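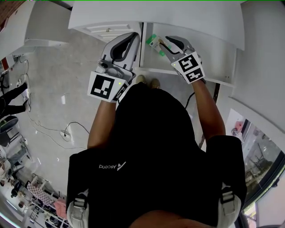
Eighty-two reps before lunch. That was the deal. 82 with the Onska pair, 82 with the Songs, same cabinet, same shelf, then write it up for Merilport and go home.

I was on the Onskas. White and grey, light enough at nine in the morning. By ten-thirty they weigh as much as a slab of beer each. Pick up the little packet with the green ends, shelf, let go, pick it up again, out. Reset. Don't look at the clock.

"You're drifting left," from the desk.

"I'm not drifting."

"Your marker's drifting, then."

So I squared up. Feet flat. Elbows in. The harness had been rubbing since the first lot and I'd stopped noticing, which is never good, you notice all at once when it comes off.

The fingers on the Onska are nice. I'll say that now becuase I didn't say it kindly in the report. They close soft. You squeeze and there's a bit of give before the bite, and a packet stays a packet. The Songs just grab. First morning with the Songs I crushed a box of tea bags flat and we had to fish tea out of the drawer runners with a paintbrush.

But the Songs never drop anything. Not once all week. And the Onskas –

Clack.

"That's a drop."

"It's a slip. It landed on the shelf."

"Was it in the fingers?"

"No."

"Drop."

Tick on the sheet. I could hear the pen.

The thing is I'd already made up my mind. I wanted the Onskas to win. Had wanted it since Monday, when they came out of the box and I put my hands in and thought, oh, someone's worn these. Someone sat in a shed somewhere and wore these until their own wrists ached, and then moved the strap. You could tell. The Songs had been drawn by a person with no thumbs.

And Trilach wanted the Songs, because 3000 was a lot to spend on a pair and the Songs were half that. Nobody had told me so. The spreadsheet had a column for price and it came before the column for drops.

Rep 40. Shake out the hands. Drink of water through a straw, held up for me like I was a horse.

"Want to swap?"

"No. Has to be the same person."

"Does it?"

"You wrote the protocol."

A laugh, the chair rolling. The cable had got round my heel again and I kicked it off sideways.

Forty-one. Forty-two. Started breathing with it. In on the squeeze, out on the let go. The cabinet door of my nan's pantry used to stick in July and you had to lift and pull, lift and pull, and she'd say don't wrench it love, ask it. I hadn't thought about that in years. Packet in. Ask it. Packet out.

No drops through the fifties. None in the sixties. I got cocky and fast and had one at seventy-one, left hand, pure stupidity, and didn't argue.

"That's 2," said the desk.

"I know it's two."

Last rep I did so slow it was embarassing. Set the packet down square, opened the fingers, waited. Looked at it sitting there on the shelf with its bright green ends.

"You right?"

"Yep."

"You can stop now."

Buckles. One, other one. There it was, both shoulders, like a burn. I sat down on the floor next to the cabinet and rubbed my wrists and the desk read the numbers out, Songs nil, Onskas two, and then didn't say anything for a bit.

"How'd they feel, but? There's a box for comments."

"How big's the box?"

"You can keep typing. It just gets longer."

I held out my hand for the keyboard. Fingers wouldn't straighten properly. Typed it anyway, one finger, starting with the strap.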